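**Grip force dropping out on left arm, shared bench, May 2019**

Right, so the left gripper has been letting go at random and it's driving me up the wall. First thing I tried was going in slowly with the jaws wide open, force set to 100.

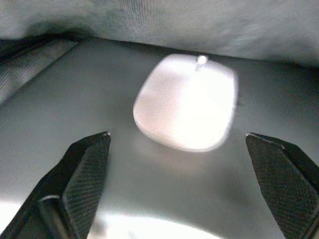 Force readings looked fine on the way down, no spikes at all. I did wonder about worn pads, but the crosshatch still looks crisp on both fingers, so I've stopped blaming those! Bumped the force to 210 and moved on to bags. 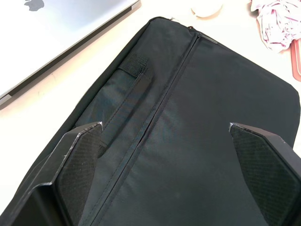
*Jaws open over the zip.*

Three drops in 12 goes, always the left. Swapped the Hedel driver board for the spare and tried both arms together.

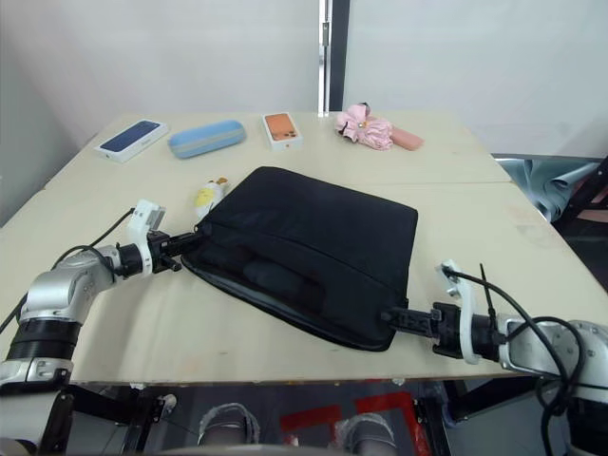
Musa Ibrahim reckons it's the supply sagging when both close at once, and wants me to log the voltage before I swap anything else. Fair enough, doing that next.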